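Coaster (drinks)

A coaster is a small flat mat placed between a drinking vessel and the surface on which it stands. It protects the surface from moisture, heat and abrasion, and in some settings marks the place of a drinker at a shared table. The word was first used for a wheeled or sliding stand that carried a decanter round a dining table. In household use it now means almost always a mat for one vessel. Larger mats for plates and serving dishes are treated under Table mat.

Shape and size

Most coasters are round or square. The round form follows the foot of the vessel and wastes little material under it, while the square form is cheaper to cut from sheet. The working part of a coaster is the area directly under the foot, together with a margin that catches drips running down the side. A coaster smaller than the foot of the vessel gives no protection from drips and may tip.

A raised rim is sometimes added. It holds back water that has run off a cold glass, but makes the vessel harder to slide on and off, and a bottle with a narrow base may stand badly if one side rests on the rim. Flat coasters avoid this difficulty and are suited to mugs and bottles alike.
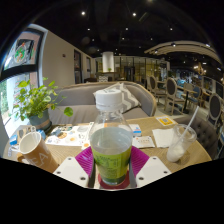 Materials

Pulp board. Thick absorbent board is the usual material in public houses and cafés. It takes up water quickly, is printed on one or both sides, and is thrown away when stained. The Stunov board mill sold its plain rounds to cafés in cartons of 2000, later raised to 3000.

Cork. Light, a fair insulator and slightly springy. Untreated cork stains readily from tea and coffee.

Felt and woven textile. Quiet in use and unlikely to scratch. These absorb well but dry slowly, and a saturated felt coaster can hold water against the table for a long time.

Silicone and rubber. Waterproof, washable and resistant to slipping. Water stays on top of the mat and may be carried away on the foot of the vessel. Some soft plastics react with lacquer and should not be left in one position for months.

Stone, slate and ceramic. Heavy and unaffected by hot drinks. Glazed ceramic does not absorb water, whereas unglazed ware does. All need a soft backing if used on a finished surface.

Wood. Used chiefly in matching sets. Wooden coasters need the same finish and care as the table they protect.

Damage to table surfaces

Two kinds of mark are common on finished wood. White marks form when moisture or heat turns the finish cloudy, and lie in the finish itself. Dark marks form when water has passed through the finish and reached the wood, where it may react with tannins. White marks can often be removed by gentle warming or light rubbing with oil. Dark marks generally require the finish to be taken off.

The risk depends more on the finish than on the timber. Wax and shellac mark easily, oil finishes need regular renewal, and modern polyurethane lacquers resist water for several hours. Pale surfaces show dark marks strongly - a fault that is hard to hide where the grain is fine and even.

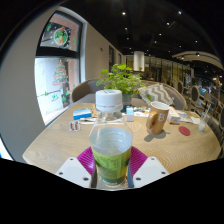 Placement is the main practical difficulty with coasters in the home. A low table in a sitting room carries vessels alongside papers, boxes and pens, and a drink tends to be set down wherever there is space. On the round wooden table in the second photograph, the red coaster lies flat on the wood to the right of a tan mug, while the plastic bottle stands on the table top away from it. Where several vessels are in use at once, one coaster for each is the normal provision. Sets are commonly sold with a holder, although coasters kept in the holder are used less than those left out on the table.

Household sets

The set of 8 was the standard offering of the Vedum workshops, whose pattern 2431 was a flat, undecorated round with a felt back. The same pattern was supplied to guest houses in Grudalberg, where it was ordered without the holder. Smaller sets are usual for a sitting room, and a larger one allows for guests and for replacements.

Use with different vessels
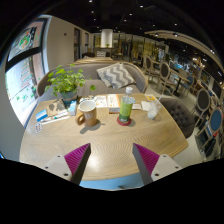

Mofokeng Home Reference - Furnishings section
Entry revised in October

A cold glass is the most demanding case. Moisture from warm room air condenses on its outer wall, runs to the foot and collects in a ring. A tumbler of ice and water, such as the one with a straw near the back right corner of the table, calls for an absorbent coaster or one with a rim. Chilled bottles behave in the same way, but a bottle kept at room temperature gives off little or no moisture and mainly requires a stable, level base.

Mugs present heat instead of condensation. Many have a recessed foot, so that only a narrow ring touches the surface. This ring may be unglazed and rough, and can scratch a lacquered top when the mug is turned or dragged. Cork and felt are both suitable. A mug should be lifted from one place to another, with or without a coaster.

Care

Cork is wiped with a damp cloth and left to dry on edge. Felt is brushed, then washed cool if the maker allows it. Silicone may be washed with the dishes. Stone and ceramic coasters should be turned over from time to time to check the backing, as a lost pad or a grain of grit will mark the table under the weight of a full vessel.

See also: Doily; Placemat; Table mat; Trivet; Wood finishing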